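Riltwood Workshop Bulletin
February 4, 2020

Drawer and door hardware: changes to the fitting sheet

The fitting sheet for base cabinets has been revised. The main change concerns bar handles. Until now the sheet gave one screw size for all fronts, and that left too little thread in the thicker ones. Screw length is now worked out from the front thickness plus the depth of the threaded insert, less 4 mm of clearance at the bottom of the hole. Handles from Odetti and Ruchti use different inserts, so check the bag label before cutting screws to length.

Long bars need a third fixing when the hole spacing exceeds 300 mm. Drill the two outer holes first, fit the bar finger-tight, then mark the center hole from the back.

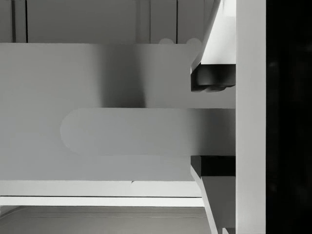 Door gaps and hinge setting

Set the gap between paired doors with the cabinet level and fixed to the wall. Doors adjusted on the bench will shift once the carcass takes a load. Turn the side screw on the upper and lower hinges by equal amounts, and close both doors before measuring again. Depth adjustment comes last.

The Cemasetti soft-close hinge has been added to the approved list. It takes a 40 mm screw into solid stock only. For veneered board, stay with the older plate and set the cup 13 mm deep.

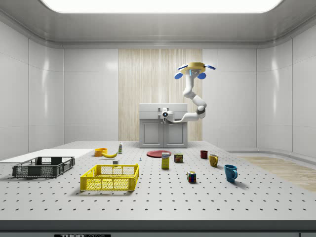 Two-door cabinet against a wood-grain wall panel.

Printed copies of the old sheet should be discarded. The next revision is planned for July and will cover shelf pins and back panels. Send corrections to the bulletin desk with the sheet number and the line concerned.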